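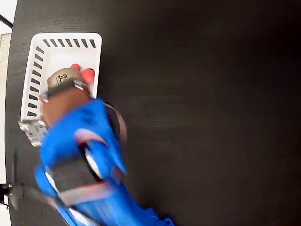
Preparing and Toning Paper for Soft Pastel

December
By the Wulness Art Center Education Office

Search this site Enter keyword Go

This guide explains how to tone a sheet of heavy paper for use with soft pastel. It is intended for adult students enrolled in the Center's drawing and pastel courses, and for members who use the open studio without an instructor. Students in the introductory course receive toned paper in their first class and do not need to prepare their own until the second half of the term.

A toned surface serves as the middle value of a painting. On white paper, every light color looks darker than it is, and the artist must cover the whole sheet before the values can be judged. A sheet toned to a medium gray, tan or dull green allows lights and darks to be placed from the start, and small areas of the ground may be left showing in the finished work.

Materials

Paper: hot-pressed or cold-pressed watercolor paper of at least 140 lb. weight. Lighter papers will buckle and are not recommended.
Ground: one jar of clear pastel ground. The studio stocks Pevix Clear Ground, medium grit. Students may bring another brand, provided it is water-based.
Color: acrylic paint in two or three muted colors.
Brush: a flat bristle brush, 2 inches wide. A foam roller may be used where a smoother finish is wanted.
Board: a rigid board larger than the sheet on all sides.
Tape: masking tape or gummed paper tape.
Other: a mixing cup, a palette knife, clean water and paper towels.

Acrylic paint must be washed from brushes before it dries. Brushes belonging to the studio are marked on the handle and should be returned to the rack at the Rathore Street entrance.

Step 1. Stretch or tape the paper

Paper of 300 lb. weight may be taped dry. Paper of 140 lb. weight should be wetted evenly on both sides, laid on the board and fixed along all edges with gummed tape. Allow it to dry flat overnight. Do not stand the board upright while the sheet is damp, as water will collect at the lower edge and the paper will dry unevenly.

Step 2. Choose the tone

Select the tone with the subject in mind. A warm ground, such as a mixture of burnt sienna and a little white, is often used beneath landscapes with a great deal of green. A cool gray is a safe choice for portraits and still life. Strong, pure color is difficult for beginners to control and should be tried first on a small piece.

Test the mixture on a scrap of the same paper and let it dry completely. Acrylic paint generally dries darker than it appears when wet. Compare the dry sample with a printed value scale. For most subjects, the sample should fall near the center of the scale.

Step 3. Mix the ground

Stir the ground slowly with the palette knife until the grit is lifted from the bottom of the jar. Shaking the jar creates bubbles, which leave small pits in the surface. Pour the amount needed into the cup, using around 4 tablespoons for a half sheet. Add the acrylic paint a little at a time and stir until no streaks remain. If the mixture drags under the brush, thin it with a teaspoon of water.

Mix enough for both coats before beginning. It is very difficult to match a tone once the first batch has been used. Cover the cup with plastic wrap between coats.

Step 4. Apply the first coat

Work from the top of the sheet to the bottom in level strokes, each one slightly overlapping the last. Keep the brush well loaded and do not return to an area that has begun to set. Visible strokes are acceptable in the first coat. Leave the sheet flat until it is dry to the touch. Drying time depends on the room, and the Center's studios are often humid in summer.

Step 5. Apply the second coat

Brush the second coat at a right angle to the first. This breaks up the stroke pattern and gives an even tooth in both directions. Artists who prefer a more active surface may cross the strokes loosely or dab the wet ground with a crumpled paper towel. Wait a full day before working on the sheet.

Step 6. Check the surface

Draw a stick of soft pastel lightly across one corner. The color should catch readily and should not slide. If the surface feels slick, a third coat may be added without further color. If it is too coarse, rub the sheet gently with a folded paper towel and tap off the loose grit. Sandpaper is unsuitable for this purpose and will expose the paper beneath.

Removing and storing the sheet

Cut the tape with a sharp knife along the edge of the paper, holding the blade away from the body. Toned sheets should be stored flat, with plain newsprint between them. They may be kept for several months in a dry drawer. Sheets left in the shared drawers must carry the student's name and course number on the back.

A sheet with a slight curl can be placed face down on clean newsprint beneath a heavy board for two or three days.

Related courses

Course 67, Pastel Grounds and Surfaces, covers the methods in this guide over 3 evening sessions. Course 88, Landscape in Soft Pastel, assumes that students can already prepare their own paper. Both are held in the Nitau Studio on the upper floor. A materials list is sent to each student on enrollment.

Wulness Art Center, Education Office, Rathore Street entrance. Questions about this guide may be left at the front desk.
Copyright Wulness Art Center. All rights reserved.
Back to top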